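Handheld gripper demos vs. teleop: is anyone getting real mileage out of this?

Posted by torquewrench_88

We've been collecting demos by hand with one of those grippers you squeeze, bottle pick and place on a desk, and I'm not sold. My boss came back from a Jarkow sales talk in November convinced we can skip the teleop rig.
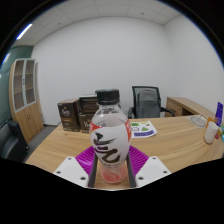
Hạnh Vi: How many demos, and how many people doing them? Those two numbers matter more than which tool you use.

torquewrench_88: 200 so far, all me. The plan says 1,887, which I assume somebody got out of a spreadsheet.

dullbit: Two hundred from one guy teaches it how one guy grabs a bottle. Your wrist does stuff the arm can't. I watched a Dretel arm try to copy a handheld set and it hit a joint limit on maybe a third of the tries. With teleop, if the arm can't reach it, you never record it in the first place.

Hạnh Vi: You can filter those out before training. We throw away any path the arm can't follow. Teleop has its own junk. People get tired, they stop and start, and the policy learns the stopping.

dullbit: Sure, and how much is left after you filter?

Hạnh Vi: Around 60 percent on a bad day. Still faster for us.

dullbit: "For us" is carrying a lot there.

greasetrap: Clear bottles are a rotten first task anyway. The fingers cover half the thing from a wrist camera and the plastic picks up whatever is behind it. Move the desk and start over.

torquewrench_88: Moving the desk is next week. The Nygård guy on the phone told me background clutter is good for it. Didn't have a number to go with that.

greasetrap: They never do. Ask him for success rate on a desk it hasn't seen, 100 tries, no resets by hand.

Hạnh Vi: That's a fair test. Run the teleop policy through it too, though. I'd like to see dullbit's.

dullbit: Mine's on a Drurkudent arm with a fixed table. It would flunk. I never said it wouldn't.

torquewrench_88: OK, I'm getting two more people to squeeze the thing before I do any more myself. Will post the filter numbers when I have them.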